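Runditz Player Support — Technical
Ticket: Disconnect on ferry crossing out of Skidton
Realm: Doston
Character: Diệp
Status: Closed, workaround supplied, fix pending
Opened: 26 May 2012

Summary

Client drops to the login screen with error 435 while the ferry out of Skidton crosses the zone line. On logging back in, the character is standing on the Skidton dock. Walking out of Skidton by the north road works. The gryphon route works. Only the ferry fails.

Original report

Started after the last patch. I had used the same ferry every night since December without trouble. Now the loading bar comes up when the boat passes the lighthouse, gets most of the way across, and stops. Music keeps playing. Then I get the disconnect message. My other two characters on Doston cross fine from the same computer on the same account, so I do not think it is my connection.

What I had already done before opening this:

Ran the repair tool from the launcher. It reported no damaged files.
Deleted the cache folder. It was rebuilt at next login, no change.
Turned off all add-ons, then moved the add-on folder out of the game directory entirely.
Connected by cable instead of wireless.
Set the graphics to the lowest preset and turned off shadows on water.

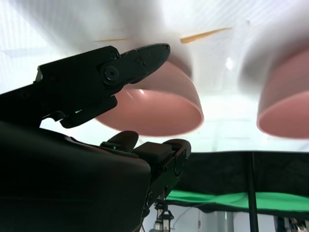
Black gripper, jaws parted.

Attempts and results

I made 11 crossings on Diệp and wrote down what was different each time. All of them started from the Skidton dock.

The first three were with the normal setup, add-ons on. All three dropped with 435. The next two were with add-ons off. Same result, same place on the route. Then one with the pet dismissed, in case it was failing to load on the far side. Dropped. One while in a group with a friend who was already on the far shore. Dropped, and he saw me stay in the group as offline for a while before my name came back in Skidton.

After that I tried one with every bag emptied into the bank, which I expected to be the answer. It was not. Dropped. One while mounted — the boat dismounts you at the zone line, so this told me nothing new. Dropped. One in windowed mode with the network log turned on. Dropped, log attached to the ticket.

The last one went through. The only thing I had done in between was collect my auction mail, a page at a time, because I needed gold for repairs. I did not connect the two at the time and only noticed when writing this up.

Network log

The log shows the client asking the far zone for character data in blocks. Position, gear, buffs, and quest state all come back quickly. The next request is marked MAILHDR and gets no answer. The client waits 3000 ms and closes the connection. On my other characters the same request is answered at once. I have not edited the log apart from removing the account name. 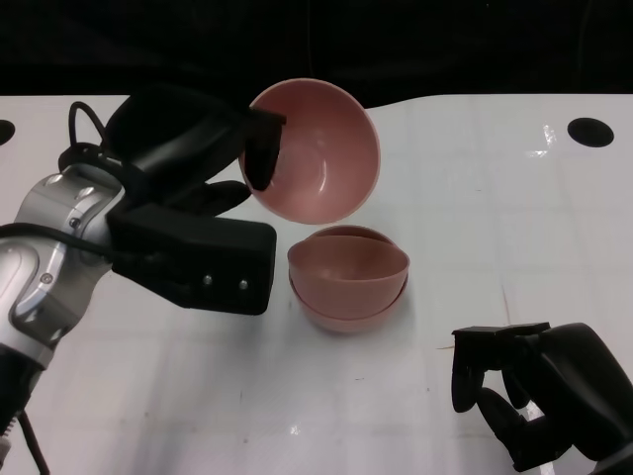 Tài Tạ replied that the MAILHDR request carries the header of every letter in the box, sent and received, along with the item link for anything attached. The ferry asks for it again because the far shore is hosted on a different machine from the city. The road and the gryphon both pass through a zone on the same machine as Skidton, so they never make the request. He asked how many letters were in the box before the auction mail was collected, and whether any of the attached items had been crafted by another player.

Customer response

The box was full. It showed 100 letters and the yellow notice saying more mail was waiting. Nearly all of it was expired auctions, leather and herbs, which I put up in single units. There were also several pieces of crafted armor with the maker's name on them that had come back unsold. I took those out along with everything else, so I can't say which part mattered.

I can fill the box again if that helps. It costs only the deposit fees.

Support response

Please do, in two stages if you have the patience for it. First fill the box with plain materials only and cross. Then empty it, mail yourself the crafted armor from another character, one piece per letter, and cross again. Leave the network log on for both. Do not use the return-to-sender button during the test — returned letters are written with a second header and would muddy the result.

Test one: plain materials

Filled the box from my bank character. Herbs only, one per letter, until the yellow notice showed. Crossed from Skidton. Loading bar hesitated at the usual point but finished. Arrived on the far shore. The MAILHDR request was answered late but inside the limit. Crossed back and out again to be sure, same thing.

Test two: crafted items

Emptied the box. Mailed over the unsold armor, one piece per letter. The box was nowhere near full. Crossed. Dropped with 435. Logged in on the Skidton dock.

Took out half of the armor and crossed. Dropped. Took out all but one piece, a pair of gloves with a maker's name containing an accented letter. Dropped. Took out the gloves and crossed normally. 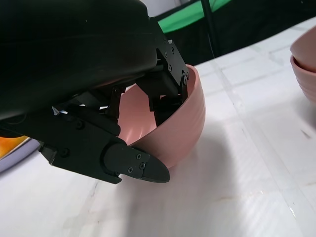 Gripper fingers reaching into a pink bowl.

Put a different crafted item in, made by someone whose name has no accents. Crossed normally. Put the gloves back. Dropped. I am satisfied it is the gloves, or something about them. For what it's worth, I have been assuming my own character's name was not a factor, but it has accents too, and anything I craft and fail to sell would come back to my own box the same way.

Support findings

Confirmed on our side. The maker's name is stored correctly, but the far-shore machine reads its length in letters where the city machine writes it in bytes. A plain name has the same length either way. A name with an accent comes out longer than expected, the reader runs past the end of the header, and the request is never answered. A full box made the symptom more likely only because a full box had more crafted items in it.

Your own name is not read in this step, so Diệp can travel with an empty mailbox. Crafted items carried in bags are not affected either. They are sent in the gear block, which uses the correct length on both machines.

A rename is not needed and would not fix items already made. Items keep the maker's name they were created with.

Steps until the fix is live

1. Before boarding at Skidton, open the mailbox and take out any crafted item whose maker's name has an accent. Carry it in your bags or put it in the bank.

2. Check the last page of the mailbox as well as the first. If the yellow notice is showing, close and reopen the box after clearing a page so that the waiting mail comes in, then check again.

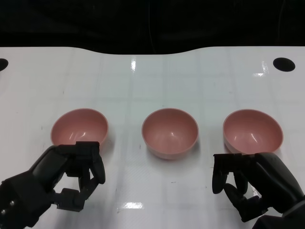
3. If you have crafted auctions close to expiring, cancel them before the trip and collect the items. An auction that expires while you are on the boat can land in the box before the zone line.

4. If the client drops anyway, wait for the character to show as offline before logging in. Logging in too soon can leave the old session open and produce a second, unrelated message about the character being in use.

5. If the mailbox itself will not open after a drop, take the north road out of Skidton and use a mailbox in another town. Do not take the ferry to get there.

Closing notes

Customer confirms steps 1 and 2 are enough in normal play. Has made the crossing in both directions with other mail in the box and no drops.

Fix is in the queue for the next maintenance on Doston. Other realms with the same ferry route use the same code and will be patched in the same window. The network log and both test logs have been copied to the internal bug. The auction deposits spent on testing have been refunded by in-game mail, gold only, no attachments.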